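Volunteer cooks and table hosts wanted for the Vinerden shared suppers

Vinerden is a small supper club for people who have moved to our town and do not know many neighbours yet. We cook together, eat at the same table and practise the language of the place while doing it. From February we open a second evening group, and for this we are looking for new hosts.

The suppers are simple. A guest brings a recipe from home, the host buys the ingredients from the club's money, and everybody helps with the cutting and washing. We begin at 5.30 in the afternoon and we finish when the kitchen is clean, normally before nine. 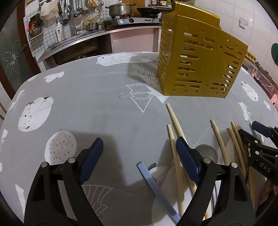

Forough Shirazi
Coordinator of the supper groups

I came to the first supper as a guest, with very few words and a pot of rice. Now I arrange the groups, and I am happy to explain how the work of a host looks like.

A host is responsible for one table of up to 9 persons. You do not need to be a good cook. More important is that you can speak slowly, listen with patience and see when a shy person wants to say something. You also keep the list of allergies and you show it to whoever is cooking that evening.

What we ask from you
Two evenings in a month, for at least one season
One short training about food hygiene, which we pay
Enough spoken English to lead a simple conversation
To be 18 years or older

It is welcome, but not necessary, if you speak a second language. At the moment we have many guests who speak Farsi, Tigrinya and Ukrainian, and only a few hosts who can help them when the English is finished.

What you receive
This is not a paid position. We refund your bus tickets and the ingredients against receipts, and you eat with the group, of course. After one season you can have a written reference, if you want it for a job or a course.

We also look for one person for the purchases – this role is paid with a small yearly sum of 4,000 crowns. You order dry goods from Peltton, collect vegetables at the Ahmadpour shop and keep the receipts in order. A driving licence is needed, a car not. 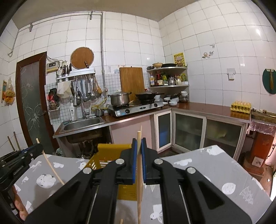

Chopsticks at the kitchen table

How to apply
Please write a few lines about yourself to Pejman Farahani, who is answering the post for both roles. Tell us which evenings are possible for you and if there is some food you cannot handle or eat. A CV is only needed for the purchasing role. You can leave your letter in the box at Burier House, room 221, or give it to any host after a supper.

We will invite you to visit one evening as a guest before you decide. If you later find that it does not suit you, tell us and we will look for another host for your table.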